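Packing bench tips, Skodcombe workshop

House rules for the arm, mostly. Collected from the wall, the back of the job sheets and Nosipho's head. Add your own at the bottom, initial them please.

Before you switch on

Sleeves up, lanyards off, hair tied back. No rings with big stones.
Test the stop button every morning. Press it, check the arm has really lost drive, reset, carry on. If it doesn't stop, tape the switch over and go and find Oleksandra Ivanyshyn. Don't have a go at it yourself.
Mugs on the windowsill. Not on the bench, not "just for a sec".
Walk round the bench once and look for cables on the floor.

Cloth and surface

Smooth the cloth from the middle outwards. A ruck will catch the front edge of a carton and shove it off square, and then every pick after that is off as well.
Squares on the cloth are handy for lining up. Put the long side of the box along a line and you've done most of the job.
Wipe down with a damp cloth, bit of washing up liquid, dry it off. No spray polish!! Boxes skate on it.
Bulldog clips under the table edge only, never on top.

Shoe boxes

Hinged lids are the pest. Fold the lid right back before the arm moves, crease it firmly along the hinge with your thumb, and leave it standing at the back, away from the side the gripper comes in on. A lid that's half up will drop when it feels like it. If the corners have gone soft, fine for practice, not for anything going out to Tranance.

Shoes go in lengthwise, sole down. Laces tucked if you're packing for real. Loose ends are ok on practice runs but keep them inside the box, they wrap round a finger quicker then you'd think. 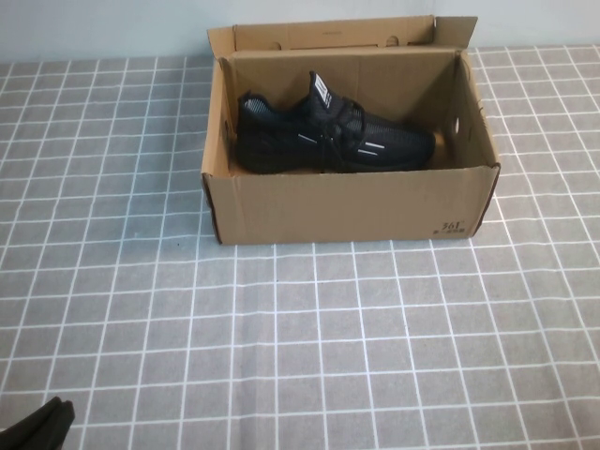
Don't let the arm pick up by the pull tab or the laces. Tempting, they stick up nicely, but tabs tear and the shoe swings. Grip across the body of the shoe, low force first, then up a notch if it slips. Knit uppers want less than leather. Write the setting on the sheet so the next person isn't guessing.

Hand holes: fingers out of them while the arm is live. Yes even to nudge the box. Stop, nudge, start.

Speed and people

Slow speed whenever anybody's within reach. Full speed only with the guard shut.
One person on the pendant and that person does the talking. Everyone else says "stop" if they need it and otherwise hushes.
Park the arm low and to the side between jobs, well clear of the carton. Never parked over it.
Two people for any change of gripper pads. Power off at the wall, plug where you can both see it.

Upkeep

Pads: wipe at dinner time and again at close. Shiny means change them, spares in the Skarko tin.
Full check every 3000 picks, counter's on the pendant screen. Zakharchenko sheet, all 4 boxes ticked, signature at the bottom. A blank box means it wasnt done.
Next big service is September, book the bench out.

Cardboard dust gets in everything. Soft brush, not the air line.

Added by NK: please put the hex keys back in size order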